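The marble-topped corner table at Ellora has opinions attached to it now, and most of them concern the wallpaper.

Rabbits among big teal leaves, on salmon pink, went up in April as a backdrop for the play-food and bath-toy sets. The old gray panels were retired without ceremony. Three people asked whether the new paper came in a quieter version. It does not.

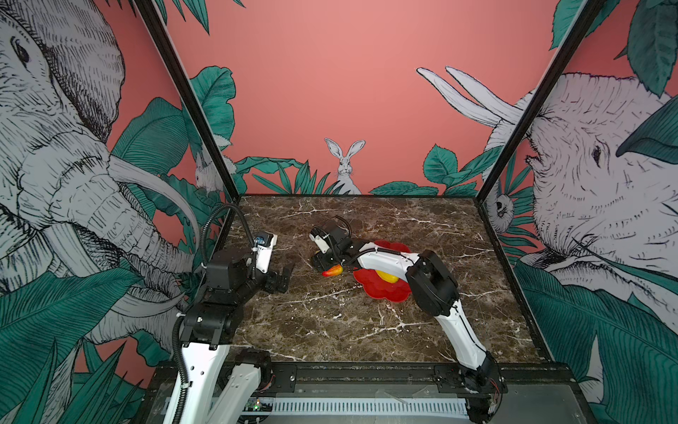
Ellora Props & Playthings Team – News

The red plate with the flower-shaped rim remains the most requested item on the shelf, a distinction it has held through two stock checks and one attempt to hide it. The yellow and red pretend produce usually goes with it. Whether certain pieces are mangoes or peppers is a matter the Curkex catalog declines to settle, so the sign-out sheet now says "fruit, etc."

Rocío Valderrama has finished relabeling the whole collection, all 1,685 pieces of it, and would like the labels left on. Bath toys keep their own bin. The yellow rubber duck belongs there too, though it spends a good part of the week on the marble and has been signed out under five different names, including Ackah.
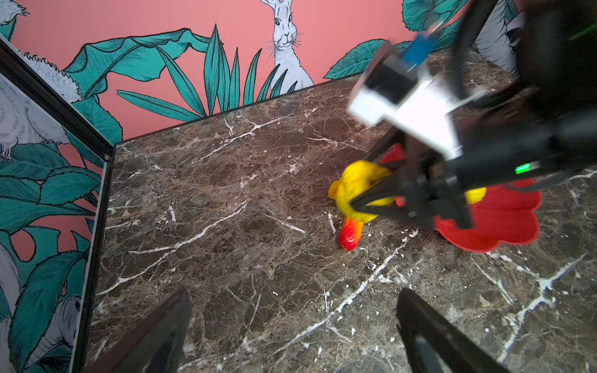

Selorm Akpalu wrote in to say that the bin is too deep for anything duck-sized, that a shallow tray would do the job better, and that the rabbits are fine once you stop looking at them.

A shallow tray has been ordered. Returns are still due by 5 p.m. – plates stacked, please, and fruit, etc. in the box marked Stiler.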